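Workshop notebook | Filed under: Finishes, Metal

Last updated: Monday, 4:30 pm

Wax over blackened steel, second round

Really pleased with this batch! The Grundgate paste went on thinner than last time and I buffed after 30 minutes, before it got grabby. The Drovstead strips took the color much more evenly (the old scale is off those, which must help), and the edges held on beautifully.

Test strips were sanded up to 700 grit on one side and left rough on the other. I like the rough side better. It has a depth to it, almost like slate, and fingerprints hardly show. Two coats is plenty.

For the Usach stair brackets I want a black that sits happily next to a brass colour, the way it does on the coat rack with the curly hooks.
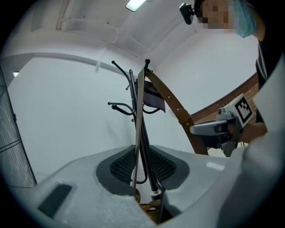 Next to try

- Warm the strips with the heat gun before waxing, same paste
- Agarwal oil on the offcuts, 2 thin coats, overnight between them
- One strip at 850 grit, just to see
- Leave a waxed strip on the windowsill through March and check for bloom

Rags go flat over the rail, please, not balled up in the bin. More gloves needed too.

Get new notebook entries by email. Subscribe | No thanks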